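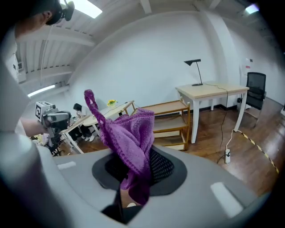 Purple knitted cloth, close up.

Speaker notes: "Getting people through the door"
Eino Huttunen, for the Bradum visitor association, 25 February 2018

Slide 1. Title
Say hello, thank the hosts. Mention that handouts are on the back table and that I will take questions at the end. Phones off, including mine.

Slide 2. What I was asked to talk about
The association wants to start a walking tour of private gardens and courtyards in the old part of town, with the ticket money going to the Wasilewska children's library. I helped run one in Roltia for several years. I'll cover how we set it up, what it brought in and what I would change.

Slide 3. Why a garden walk
Visitors to Roltia came for the waterfront and left the same afternoon. The hotels wanted them to stay for dinner. A late afternoon walk that finished near the restaurants gave them a reason. Locals bought tickets too, more than we expected. People like to see over their neighbors' walls.

Slide 4. The numbers
First season: 1029 tickets. Second season: 2154. Read both out, the back row can't see the slide.
The jump came mostly from moving the start of the season to June and from the hotel desks selling tickets for us. We paid the desks a small commission. Expect a question on this. Answer: yes, it was worth it, and no, we did not pay the cruise agents.

Slide 5. The route
Keep it short. We had eight stops at first and people were tired by the sixth. Put the stop with the most shade in the middle. Put the restroom stop before it. Walk the whole route yourself at the hour the tour will run, in the shoes a visitor would wear. The hill behind the church looks easy on the map. 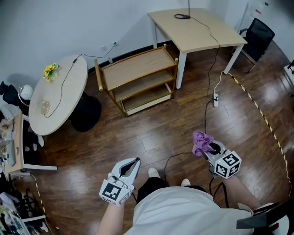 Photo: Illia Vasylenko

Slide 6. The owners
Spend the most time on this one.
Ask in person. Letters got us almost no replies. Tell the owner how many people will come in at once, how long they will stay and which doors will be closed. Put it on paper afterward, one page, signed by both sides. Offer to send someone to sweep up and then make sure someone goes.
Some owners want to talk to the visitors and some want to be out of the house. Ask which. If they want to talk, give them a time limit in advance and have the guide stand near the gate when it is up.
Story about the parrot, if time allows. Skip if running late.

Slide 7. Guides
Two per group, one in front and one behind. The one behind carries water and the list. Our guides worked from a short script for each stop and could add to it. We checked the dates in the script with the town archive after a visitor corrected us on the fountain.

Slide 8. Money
We sold tickets at one price, cash or card, with children free. Costs were printing, insurance, water and the commission. The rest went to the cause, and we posted the total at the ticket table at the end of every week. People read it. Several gave extra.
The Fitetti bakery gave us pastries for the last stop in return for their name on the map. Ask your own bakeries early, they plan their summer staff before you do.

Slide 9. What I would change
Start talking to owners in the fall. Print fewer maps. Have a rain plan that isn't a phone call to every hotel. Keep a spare house on the list, as one owner will drop out the week before.

Slide 10. Questions
Likely ones: insurance, dogs, wheelchairs, photographs inside the houses. On wheelchairs, say plainly that our first route was poor and the later one had a step-free version with fewer stops. On photographs, each owner decided and the guide announced it at the gate.
Sample owner agreement is in the handout, last page. Leave my email up on the screen.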